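## Régler l'ouverture de la pince avant de toucher au reste

Chez nous, à l'atelier partagé, tout le monde veut commencer par le code (et je vous comprends, j'ai fait pareil !), mais une pince mal réglée vous fera perdre une soirée entière. Prenez donc le temps de fermer les doigts à la main, moteur coupé, puis de les rouvrir doucement de 2 mm.

Notez la valeur lue par le servo dans `pince.yaml` :

```
ouverture_min: 17
ouverture_max: 300
```

Chaimae préfère s'arrêter à 100 pour les petites pièces plates, et je dois dire que j'ai fini par l'imiter.

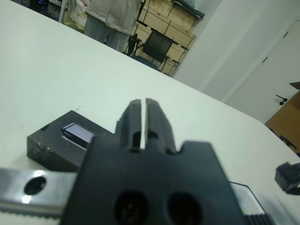 Une fois les valeurs enregistrées, rallumez le moteur et lancez une fermeture lente, la main près de l'interrupteur. Si les deux doigts n'arrivent pas ensemble, desserrez un peu la vis du côté en avance, recommencez, et tant pis si cela demande plusieurs essais, on y arrive toujours avec un bon café !

Resserrez ensuite toutes les vis, puis relancez `test_pince.py` avec un objet qui ne craint rien.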